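Notebooks > Bench 2 > Steamer task

2018-12-22

Steamer collection, bun transfer and lid. Continues from the Stakeo notes. Entry by the evening operator, with additions from others where marked.

State at start of session: 828 demonstrations on disk for this task, counted after the last cleanup. The cleanup removed everything recorded with the old gripper calibration. I did not try to rescue any of it. The offsets were different enough that the policy would have learned two closing widths for the same bun, and we have had that problem before with the cups.

Task definition, unchanged since the last revision:

Start with the buns in the basket, lid off and on the table to the left. Right arm takes a bun and puts it on the plate. Repeat until the basket is empty. Left arm picks the lid up by the knob and puts it on the pot. Both arms go home. The episode ends when both arms are home and the grippers are open, and the operator presses the pedal. Nothing is powered. The pot is never switched on during collection.

Language string stored with each episode: "move the buns to the plate and cover the steamer". Two paraphrases are added afterward by script. Please do not type your own variants into the operator field. Gasell reads that field as the operator name and we ended up with an operator called "put lid".

Setup checks before recording:

Table position against the tape on the floor, fine. Left base tight. Right base had a quarter turn of play in the rear bolt, tightened. Leader arms zeroed twice. Head camera exposure locked, white balance locked. Both wrist streams up at the first try, which has not been the case all week. Clock offset between the head stream and the left wrist stream was 26 ms at start. The limit in the recorder is 51 ms, so I let it go, but I would like it lower. Restarting Gasell did not change it.

Start poses: I used the randomization sheet for the plate and the lid and placed the buns by hand. Sheet positions are good for the plate. For the lid they are too conservative, all of them within a hand's width of one another, and the policy trained in the last round was plainly reaching for a remembered place. When the lid was moved toward the front of the table it closed on air, lifted, and went through the covering motion with nothing in the jaws. I have added eight more lid positions in pencil. Somebody should put them in the file.

First block, transfer with the right arm. The pick is fine when the bun sits away from the wall of the basket. When it sits against the wall the outer finger has no room to go down, and the operator has to push the bun inward first. I recorded these pushes as part of the episode and did not cut them. We want the push in the data. What we do not want is the hesitation before the push, which in my episodes is up to two seconds long with the arm hanging still over the basket. Idle trimming in Zakau removes stretches where all joints are below the velocity threshold, but a human hand on the leader arm is never that still, so most of my hesitations survive. I raised the threshold for one batch and it began eating the slow final approach to the bun. Put it back.

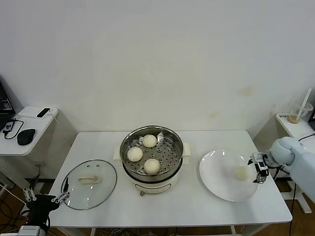 Cengiz Gökçe: I would not trim the hesitations at all for this batch. Tag them and let the loader drop them. We changed the threshold three times in February and afterward could not say which episodes had been cut with which value. If the tags are wrong we can redo the tags. If the frames are gone we record again.

Agreed, done that way from the second block on. Tag name is "idle_op", start and end index, written to the sidecar file. The first block is still trimmed with the default value and I have marked it as such in the session header.

Further on the transfer. Grip force: the default closing current leaves a dent in the bun. After a dozen or so handlings the dents stay and the surface looks different from a fresh one. This has two effects. The wrist camera sees a bun that no longer resembles the ones at test time, and the bun gets easier to hold because the fingers find their old marks. I reduced the closing current by a third. Slips went up slightly. I kept the slips where the bun fell back into the basket and was picked again, and discarded those where it ended up on the table, as the task has no recovery defined for that. It probably should. Proposal: allow recovery from the table, one attempt, and flag it.

Swap the buns on a schedule, not when they look bad. "Looks bad" differs between operators. I suggest every 26 episodes, which is one sheet.

Release on the plate: operators let go too high. The bun rolls, and the final position in the episode is then partly chance. Lower until the bun touches, open, pause, lift. I went back through my own first block and was guilty of it in roughly a quarter of the releases.

Order of picking. The instruction does not fix an order and I would leave it so, but every operator has a habit. Mine is front first. If all of the data has the same habit, the policy picks up the order as a rule and stalls when the front of the basket is empty at the start. For the second block I rolled a die. It slows the session down by very little.

Second block, lid with the left arm. This is the harder half. The knob is low and the jaw must come in level, or the lid tips on its rim and slides before it lifts. Approach from directly above works about half the time for me. Approach from the side, with the wrist turned so that the fingers lie across the knob, works better, but the forearm then passes close to the pot handle on the way over. One contact with the handle, light. The pot turned on its base and I stopped the episode.

Contact with the pot raises the question of the pot pose. At present it is assumed to be fixed. In practice the steel part gets nudged and does not go back to the same seat. I propose that we stop correcting it between episodes, as long as it is stable, and let the variation in. The covering motion has to be closed on vision at the end anyhow. If we keep straightening it by hand we are training for a kitchen with one of us standing in it.

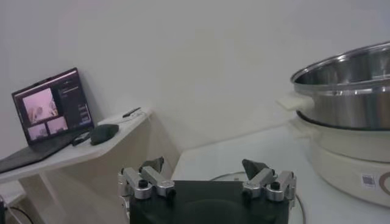
Left wrist view, gripper open, pot seated at a slight tilt.

Notes on the wrist view. The fingers are always in the picture, which is good for learning the closing point and bad for the exposure. With auto exposure on, the steel drives the brightness up and down as the arm moves and the wall changes tone between frames. Locked values are in the session header. The lid glass is nearly invisible to this camera against the white table. What the policy has to go on is the rim line and the knob. I considered a colored mat under the lid and decided against it for the main set. A separate small set with a mat would tell us how much of the failure is due to contrast. Not tonight.

The preview on the laptop lags the real stream. Do not steer by it. It is there to confirm that all streams are alive and nothing more. I watched a new operator correct a grasp by looking at the preview, and the correction came late every time.

Throughput: 51 episodes kept this session, both blocks together. About an hour of the time went to resets. Resets are now the slowest part of the job. A template card for the bun positions would help, cut to the basket diameter and lifted out by a tab before recording starts. Ağca offered a laser cut one in their last parts list and we never answered.

Faults:

Left gripper, one dropout of the position readback, under a second. The recorder filled it with the last value. The episode passed the automatic check, so the check is not looking at this. I deleted the episode by hand and opened a ticket against Zakau. A run of identical readings during commanded motion should fail the episode.

Pedal double trigger, twice. Produces an episode of a few frames directly after a good one. The loader skips anything that short, but they use up index numbers and the count in the dashboard is then wrong. Trust the directory listing.

Storage: upload to Stakeo ran during the second block and I saw frame drops on the head stream while it was running. Stopped the upload and the drops stopped. I have not shown that one causes the other, but leave uploads until the arms are parked.

Quality labels. Three values at present: good, usable, bad. I used "usable" for every episode with a push, a slip or a second attempt at the lid, and I am no longer sure that is right. An episode with a clean recovery is worth more to us than another straight run. The label should describe how well the arms were driven, and recoveries should be a separate tag. I have started tagging them "recover" and left the quality label to the driving alone. Older sessions are not converted.

Held-out set: I set aside every episode whose lid position is one of the new pencil positions and whose plate is on the far right. Do not train on these. They are in their own directory, with a read-only flag, and the list is in the session header as well.

To do:

Type the pencil lid positions into the randomization file.
Decide on recovery from the table.
Rear bolt on the right base, thread lock.
Clock offset, find out where it comes from. Try with the left wrist camera on its own hub.
Readback check in Zakau.
Fresh buns for the next session, same kind. If the shop only has the larger ones, record them as a separate object and note it.
Reply to Ağca about the template.

Next session starts with the lid, while the operator is still rested. Transfer can be done tired, the lid cannot. Training run on the merged set is queued under job 2027 with the same settings as the last one, so that the only change is the data. Arms parked, brakes on, leaders covered.

Questions about this notebook: ask at Bench 2 or leave a comment on the page | © Bench 2 notebooks | Back to top

This site uses cookies to keep you signed in. Accept | Settings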